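Winter berth, week two

January 15, 2023 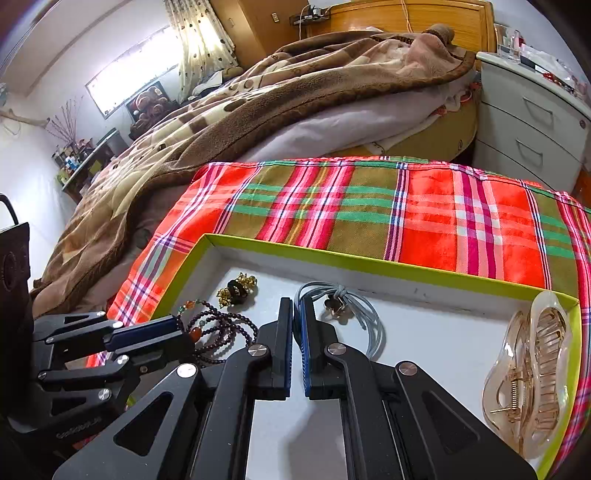

You'll want the inside berth, the one by the pump, was what came back when I wrote to the harbor office at Zundlow in the fall. The outside ones get the wake from the gravel barges. I took the advice and I have been glad of it. Two barges went by before breakfast and the boats on the outer pontoon were rolling enough to clank. Mine moved a little and stopped.

Rain in the night, then gray and still. Wind out of the west later on, not much. Water level up since yesterday by the width of two planks on the piling I use as a marker. The lock keeper's board at the top of the ramp still says the river section is open, with caution. I would not take it today. There is a lot of timber coming down.

Spent the morning on the lines. The bow line had been rubbing on the edge of the cleat and had gone furry over a hand's length, so I turned it end for end and put a piece of old hose over the part that touches. The stern line is fine. I rigged a second spring because of the level going up and down, and left more slack than looks tidy. Last winter at Floltenent I tied up short and woke with the boat leaning and the kettle on the floor. The moorings there are on a fixed wall with rings, and if the level drops while you sleep you find out about it. Here the pontoon floats with you, so it matters less, but the habit is worth keeping.

Then the bilge. Pumped it dry with the hand pump and sponged out the rest. A cupful came back by noon, which is about what the stern gland gives when it wants grease. Gave it two turns and wiped it down. Checked again at four and it was dry. Will look tomorrow.

Engine battery good. House batteries lower than I would like. The panels give next to nothing at this time of year, with the sun behind the warehouse until late morning. The shore power post takes prepaid cards, and the office sells them in tens, so I walked up and bought one. The first card I put in read as empty on the post's screen. Took it back, they swapped it, the second one worked. They say the post on my pontoon does this when it is damp and that pressing the reset before putting the card in helps. I have written this on a piece of tape inside the locker door.

Mooring fee for the rest of the winter is 520, paid today. It includes water and the use of the showers, and the laundry is extra. If I stay on into spring it goes to 639 for the quarter, as the summer rate starts early here. Floltenent was 400 for the same stretch last year, but there was no power at all and the water tap was shut off for weeks in the frost, so I was carrying cans from the churchyard. On balance I don't mind the difference. I do mind that the showers are across the yard and the light over the door is out.

Walked to the lock after lunch. It is a broad one, gates in poor shape, with a good deal of water coming through at the bottom of the upper pair. There were two boats waiting above, both hire boats being taken back to the yard for repainting. The crew on the first had not been through a lock this size and were holding the boat on one rope in the middle. They got down all right, but she swung across the chamber when the paddles went up and I heard crockery. I took a line for the second one. Slow on the paddles, a quarter at a time, and she sat against the wall the whole way down.

The towpath beyond the lock is closed from the footbridge to the old wharf. The bank has slipped into the water and taken part of the hedge with it. There is orange netting up and a sign with a number to call. It means the long way by the road if I want to get to the village, which adds a good half hour. The bus stops at the bridge but only twice a day.

On the way back I looked at the boat that is for sale, the Postma, at the far end of the inner pontoon. A steel cruiser, older than mine and a little longer. The price has come down since I first saw the card in her window. The hull looks straight, the paint is poor, and there is rust weeping from under the front window frames on both sides. Somebody will have to have those windows out. I am not looking for another boat. I like to see how they are laid out. She has the galley forward, where it gets the light, and I have thought about doing that with mine and always come back to the trouble of moving the gas locker.

Stove went out while I was gone. I had shut it down too far. Cleaned out the ash, relaid it, and had it drawing again in a few minutes. I am on the last full bag of coal and one part bag. The fuel boat Nulta is supposed to come by this week, but with the river as it is she may be held at the junction. If she isn't here in three days I will get a bag from the garage with the hand truck. Their coal is dusty and costs more, and it leaves clinker.

Diesel by the dipstick is a bit over half. Water tank filled this afternoon. It took around 10 minutes from the pontoon tap, which is quick compared with most. Rolled the hose up and brought it inside so it won't freeze on the deck. Toilet cassette emptied. The rinsing hose at the disposal point has a split near the nozzle and sprays backward. Reported it.

A new leak showed up over the bunk when the rain was heaviest. It comes in at the corner of the mushroom vent and runs along the lining before it drips, so for a while I was looking in the wrong place. Took the vent cap off, cleaned away the old sealant and put tape over the lot until there is a dry day to do it properly. The sealant in the drawer had gone hard in the tube. Add that to the list.

The list as it is now:

Sealant, the gray kind
Stern gland grease, one tin
Coal
Fuse for the bilge pump, and a spare
New bow line before spring
Bulb for the cabin lamp
Ask about the dry dock

About the dry dock. She was last out of the water in August, the year before last, and the bottom was blacked then, two coats. The anodes had plenty of metal left. She ought to go another season, but the dock here books up early and I would sooner have a date and cancel it. The office thinks there may be a slot before the hire yard starts putting its fleet through. They need a deposit. I asked whether I can do my own scraping and was told yes, as long as I sweep up and don't use the pressure washer after six in the evening.

If the river drops I would like to be away from here by the end of March. The plan is still up through the flight to the summit level and then west. There is work on one of the aqueducts and the notice gives no reopening date, just that an update will follow. Without it I would have to go around by the river, two extra days and a tidal stretch I have never cared for. I got the chart out and looked at where I could lie overnight. There is a wall below the mill with room for a couple of boats, and after that nothing until the town. I marked the wall in pencil.

Heron on the end of the pontoon at dusk. It stands by the drain outlet and was still there when I closed the curtains. Coots making a racket under the hull.

Supper was soup and the end of the bread. Bilge checked at nine, dry. Lines checked, level about the same as this morning, maybe a finger lower. Barges have stopped for the night. Stove banked and left a little more open than last time. The drip over the bunk has stopped, though it has stopped raining too, so I can't say the tape is any good.

Tomorrow: the showers before the hire crews get in there, then the lamp bulb, then the road walk to the village if it stays dry. Need to look at the fenders on the pontoon side as well – one has gone soft and the valve may only want a new plug.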